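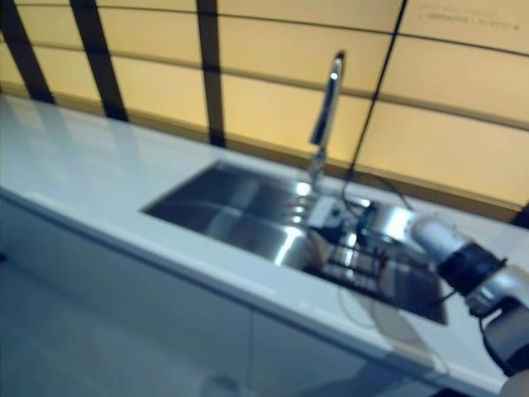

What does a home robot kit do? It helps with small, repeated jobs, such as picking things up and putting them down where they belong.

By Mikkel Vestergaard
Jun 5, 2026

The Cekard kit is a robot arm that a family or a school can rent. It comes from a company named Gava, and it goes on sale in September. Until then, 33 homes are trying it out.

The arm works a bit like yours. It has stiff parts, like the bones in your arm, and joints between them, like your elbow and wrist. At the end is a gripper, the robot's hand. When the arm reaches over a kitchen counter and into a steel sink, all the joints have to move together so the gripper ends up in the right spot.

Sinks are hard for robots. Shiny metal reflects light, and a bright spot can look like an object to a camera. A tall faucet is one more thing to steer around.

How does it learn? A grown-up guides the arm through a job, and the kit saves each move. Nikola Hodžić, who tests kits for Gava, says one simple job can take more than 600 tries. Picking up a cup is simple for you – you have had years of practice.

The kit has 12 lessons, and the first 3 are free. Children under ten need an adult next to them. The arm has a red stop button, and you should learn where it is before you do anything else.

It is slow, and it can't tell when a plate is clean. You still have to check.

More for young readers
How does a gripper know when to stop?
Colov: the robot that sorts socks
What is a joint?
We try the Zupan window cleaner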